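Card Keepers of Hisovport: Frequently Asked Questions
Last updated September 20, 2023

We love cards of every kind around here: membership cards, gift cards, old library cards, shiny VIP cards from shops that closed years ago. These are the things people ask us most, and if yours is missing, write to Rutilio Serrano through the contact page. He really does love getting mail!

Do I need to spend much to get started?

Not at all. A card wallet with clear sleeves and one small stand will keep you happy for ages. I started with a shoebox and a Jireš wallet from a market stall, and I still use that wallet for swaps (the shoebox has retired).

Wallet or stand, which is better?

Both, if you can! The wallet is for cards you handle and take along to meet-ups. A tiered stand is for your favourites, the ones with colour and big lettering that you want to see every time you walk past. Put your boldest card in a top slot and let the others step down in front of it. 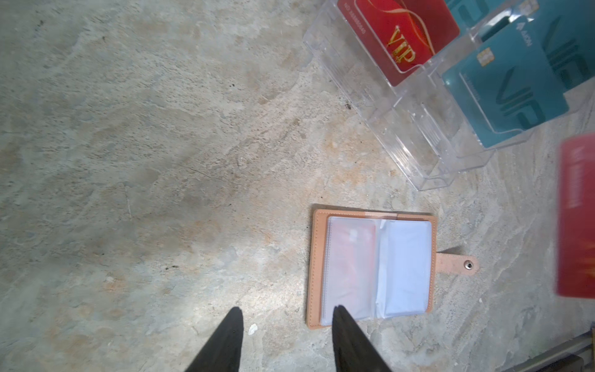 Snap-strap wallet lying open beside a clear stand, with red and teal VIP cards on show.

How many cards fit in a sleeve?

One per pocket is my rule. You can fit two back to back, but raised numbers press into the neighbouring card, and getting the second one out is fiddly. If you're down to your last few pockets, start another wallet and enjoy the excuse.

My cards have scratches. Can I fix them?

You can clean them, which makes a bigger difference than you'd think. Use a soft cloth, barely damp, and wipe along the long side. Keep well away from the signature strip. Deep scratches are there for good, and I've grown quite fond of mine.

What should I put underneath while I'm sorting?

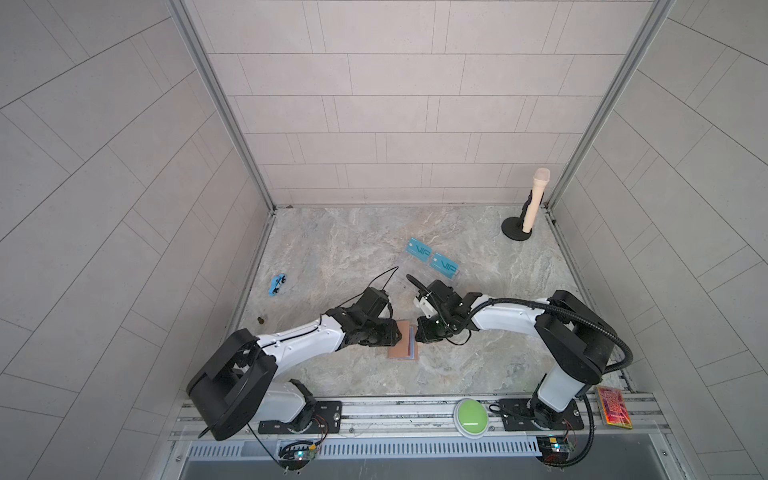
Sorting surfaces get a lot of discussion in our group, and everybody has a favourite. I like thin, flat pads that I can shift about as the piles grow. They don't need to match, and they stack away flat when you've finished: a little pile of tan and light-brown ones like these, with a bluish-grey edge peeking out at the bottom, takes up hardly any room on a marble-look surface. Square up the stack before you put it in a drawer or the corners get bent.

What about the small boxes everything comes in?

Keep them! Small boxes are brilliant for duplicates and swaps. Stack them near the open wallet while you work, then label the ends when you know what's going where. My Amov boxes hold 50 cards each, and I'm up to nearly 80 cards waiting for new homes.

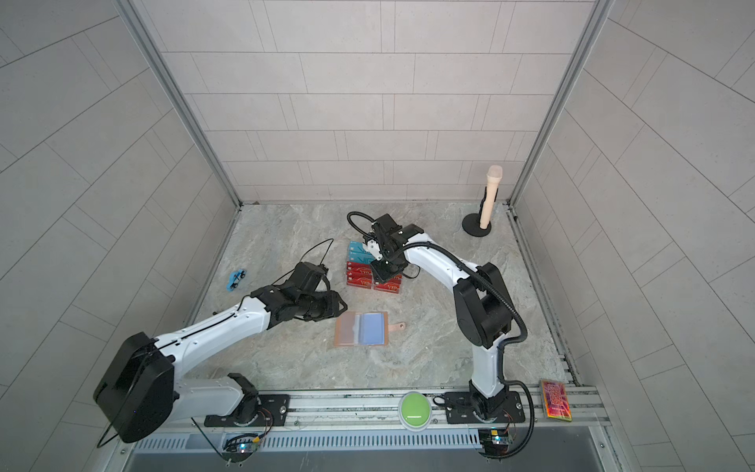 Should I sort by colour, shop or date?

Colour looks gorgeous on a stand. For the wallet I go by shop name, so I can find a card while somebody is waiting to swap. Rutilio has 578 cards sorted by the year he got them, and he can find any of them faster than I can find my glasses.

When is the next swap?

October, at the Wolar hall. Bring your wallet, your doubles and a pencil. Doors open at 9 in the morning and there's a kettle on.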